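Tresero Control Software – Set-up Guide
Section 4: Starting a two-arm session

This section covers bringing up both arms under Tresero, loading a task file and checking the overhead view before the first run. Zirkunis must already be installed on the host computer (see Section 2).

4.1 Before you start

1. Switch on the host computer, then the power supply for each arm.
2. Keep your hands outside the enclosure. The arms may shift slightly when the joint brakes release.
3. Open a terminal and type: tresero start --arms 2
4. Wait for the status line to read READY for both arms. If either one stays at WAITING for more than 28 seconds, stop the program and check the USB connection.

Caution: Do not unplug an arm while its status is READY. The controller will hold the last commanded position on the remaining arm and must be restarted.

Note: Tresero listens on port 3613 by default. If your licence of Zirkunis is served from the same machine, change the port in the settings file first.

4.2 Loading the task

5. In the Vachon panel, choose File, then Load Task, and pick your task file.
6. Set the speed limit. New tasks open at the lowest setting – leave it there for the first run.
7. Set the control rate to 100 Hz for both arms. Mismatched rates will bring up a yellow warning beside the arm name.

4.3 Checking the start pose

8. Place the task items on the table within reach of both grippers. For the envelope and card task, lay the envelope near the front centre with the card up and to the right of it.
9. Press Go to Start Pose. The left gripper comes down over the envelope and the right gripper stops a short distance from the card.

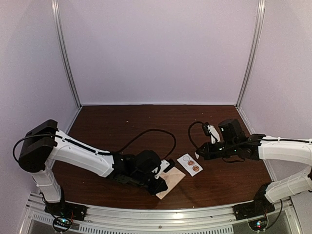 10. Open the overlay and compare the live view with the stored one. Drag the opacity slider to the middle to see both at once.
11. If the card is not picked up by the detector, turn it slightly and press Refresh. Glare on a white card can hide its outline.
12. Press Accept. Zisent begins logging joint positions and all camera streams to the session folder.

Note: Settings files saved before August use the old colour profile and need to be converted under Tools.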